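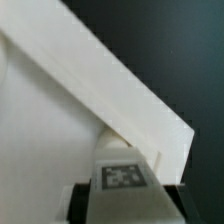
Ramava, Aug 18, 2018

3. White on White: The Trouble with Pale Parts

3.1 Color is of little help

The inventory sheet we inherited from the Zikham survey has a column for color, and for most of a household it earns its keep. A red bowl is entered as red and the work moves on. The column fails on the white things. A folded panel, a smooth rounded surface under it and any number of lids, trays and shelf parts all go down as "white," and anyone reading the sheet a week later is left with a page that could describe a bathroom, a dairy or a snowfall.

We had supposed that finer color words would repair this. In July, Ludmila Halás and Silvia Ďurica filled in the sheet independently for the same set of pale parts, with free choice of terms. Halás wrote "off-white" wherever she was in doubt. Ďurica wrote "cream" wherever she was in doubt, and they were in doubt about different things. Under the lamp both words seemed fair. A smooth upper face can look faintly warm while the face next to it, turned a little away from the light, goes gray, and the sheet offers one box for the pair of them. An attempt to settle the matter with a paint chart took 15 minutes and produced a third word, "eggshell," which has been struck from the sheet by mutual consent.

3.2 Folds, lips and corners

Shape did better. The most useful feature of a pale L-shaped part is the fold, which shows up as a soft, slightly darker crease running the length of the piece. It is a modest landmark. Still, a sorter who has found the crease knows that there are two faces to deal with, and can say which of them is meant. Entries that mentioned a crease were matched to the right part on a second reading. Entries that mentioned only whiteness were matched to whatever was nearest.

Ends come next. A squared-off end with a sharp outer corner can be spotted against almost anything, and is the part of a long piece that people reach for when asked to point at it. The middle of a beam, by contrast, attracts no interest at all. We asked both sorters to write a line about the middle of one and received "as above" from each.

A raised lip or bevel line is harder. It is thin, it runs parallel to the edge, and in flat light it can be taken for the edge itself, so that a panel gets measured to the lip and comes out narrower than it is. Grumell's sorting guide recommends running a fingernail along it, and we have nothing to add to that except that it works.
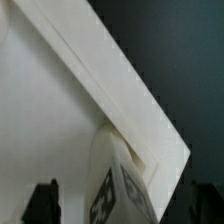 Figure 1. Cream-white panel over a smooth white surface. Note the line along the lower-left edge of the panel and the soft shadow beneath it.

3.3 Shadow as the only witness

Where one white part overlaps another, the border between them may have no color difference worth writing down. What remains is shadow. In Figure 1 a diffuse gray band falls where the panel lies across the surface, and without it the two would be a good deal harder to tell apart. Against the dark blue-gray on the other side there is no such difficulty, and the pointed corner announces itself.

This suggested a change to the sheet that cost us nothing. The color column was kept, out of respect for the Zikham survey, and a new column headed "against" was placed beside it. A part is now entered with whatever lies behind it: white against dark, white against white. The second kind gets checked again by the other sorter. Ďurica proposed a further column for the direction of the lamp. It was tried on the Čierny shelves, where the lamp could be moved, and was, by everyone who passed it.

3.4 Material

We advise leaving material blank until the part has been handled. A molded sheet of plastic and a piece of thick card, both matte and both folded, look enough alike that our two sorters disagreed over several entries and then, after discussion, exchanged positions. A blank box looks lazy on the page but does less damage downstream than a confident wrong word. The revised sheet prints "not yet touched" in the box by default, and the sorter crosses it out.

Related items

Labels that Fall Off: Notes from the Čierny Shelves
A Short History of the Miscellaneous Drawer
Lids Without Boxes, Boxes Without Lids (Part 2)
The Grumell Sorting Guide, Reviewed by Its Users
Ramava Working Papers: Recent Additions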